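How to Fold a Single Sheet into a Standing Card

By Ramil Ignacio
Updated 10/31/18

A folded card is one of the easiest things to make from a single sheet, and it goes wrong more often than it should. The fold wanders, the edges don't meet, or the card slumps open on the shelf. All of these come from the first fold. This page covers a plain half fold, a flap for a name or a short note, and how to write on the card without smearing it.

What you need

One sheet of colored paper or light card. Red is what most people ask for in December, but any color works the same way.
A marker with a cap that fits tightly.
A ruler.
A bone folder, or the back of a spoon.
A flat table with enough room to lay the sheet out fully.
A cup to keep your pens and tools in.

I use Drustia card for most of mine. It is stiff enough to stand and thin enough to fold by hand. Prasico makes a heavier one that looks good but has to be scored first. Copy paper will do for practice, but it won't stand for long.

Before you start

Wipe the table and let it dry. Crumbs and grit leave dents when you press down, and on a dark or bright sheet they show. Wash your hands too, especially if you have been using the marker.

Check the grain of the paper. Bend the sheet gently one way without creasing it, then turn it and bend it the other way. One direction will feel softer. Put your fold along the softer direction. If you fold against the grain, the crease can crack and show a pale line.

Step 1: Make the main fold

Lay the sheet flat with the short sides to your left and right. Bring the right side over to meet the left. Don't press anything yet. Line up the corners first, top and bottom, and hold them with one hand.

With the other hand, press down at the middle of the fold and slide your finger out to one end, then go back to the middle and slide to the other. Starting at one end and pushing all the way across tends to shift the paper.

Once the crease is set, run the bone folder along it two or three times. Keep it flat. If you tip it on its edge it will leave a shiny streak.

Step 2: Check the fold before going on

Pick the card up and hold it upright by its two side edges, one in each hand. Look at the bottom. If one half hangs lower than the other, the fold is crooked. Open it, turn it over, and fold again a little to one side of the old crease. You can trim the extra later.

Hold it lightly. Squeezing the sides toward each other puts a bow in the card, and heavier stock will keep that bow – you then have to press it under a book overnight to get it out.

Step 3: Add the flap

The flap is optional. Open the card and lay it flat, inside facing up. Measure 2 inches in from the left edge and make a light pencil mark at the top and bottom. Set the ruler across the marks and draw the bone folder along it to score the line. Fold the edge in over the ruler, take the ruler out, and press.

Leave the flap loose if you want people to lift it. For a pocket, run a thin line of glue along the top and bottom of the flap only. Naltlow glue sticks are fine for this. Wet glue makes the paper ripple.

Step 4: Write on it

Try the marker on a scrap of the same paper first. Red ink on red paper is hard to read, so for a bright sheet use black or silver. Write with the card open and flat on the table. Give the ink a few minutes before you close it, longer on smooth paper.

Put the cap back on as soon as you stop writing. Markers left open on the table roll, and they find the clean side of the card.

Making it stand

Open the card to roughly the shape of a book held half open. Too wide and it slides flat, too narrow and it tips forward. If the lower part curls, roll it gently the opposite way over the edge of the table, then set it down again. Curling is worse in damp rooms, so keep spare sheets in a closed folder.
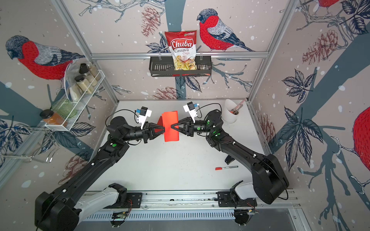 If you are making a batch, do one step on all of the sheets before moving to the next. Fold everything, then score everything, then write. I did 26 cards this way for a table at Rautiainen and the folds came out much more even than when I finished them one at a time. Stack them closed, with the folds facing alternate ways so the pile stays level, and put a heavy book on top until you need them.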